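Drainage work set for Cistside path after standing water complaints

2021-10-13

The paved path at Cistside will get new drainage along its fenced side in November, the path's operator, Presora, has confirmed. The work follows repeated reports of rainwater standing across the full width of the paving.

Contractor Petkov will cut 40 outlets through the raised concrete edging that borders the path below the rail fence. The edging was built as a continuous strip. Under the current layout, water reaching it has no way off the paving except along the length of the path, and the fall in that direction is slight.

"The surface sheds water toward the edging, and the edging holds it," said Raelene McKinnon, drainage engineer at Presora. "We looked at lifting the paving and resetting the crossfall. Outlets do most of the same job at much lower cost."

Each outlet will be 40 millimeters wide and will discharge to a gravel strip on the fence side. The outlets will be cut flush with the paving, with no step or lip. Petkov will also clear silt from the base of the edging before cutting starts.

The reddish paving stays in place. A survey by the consulting firm Cestent found no loss of support under it, but recommended that joints be checked again after the first winter with the outlets open. The fence is outside the contract. Any post that has to be disturbed will be reset at its present height.

The path will stay open on one side during the work, which is expected to take 2 weeks. Cyclists will be asked to dismount along the working length. Cutting will be limited to daytime hours — saw water will be collected and taken off site.

Tegan Pryor, who manages access for Presora, said signs would go up at both ends before the crew arrives. Reports of standing water elsewhere on the path can still be sent to the Presora works desk and will be logged by location.

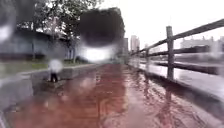 Rainwater across the path at Cistside, with the rail fence and concrete edging at right.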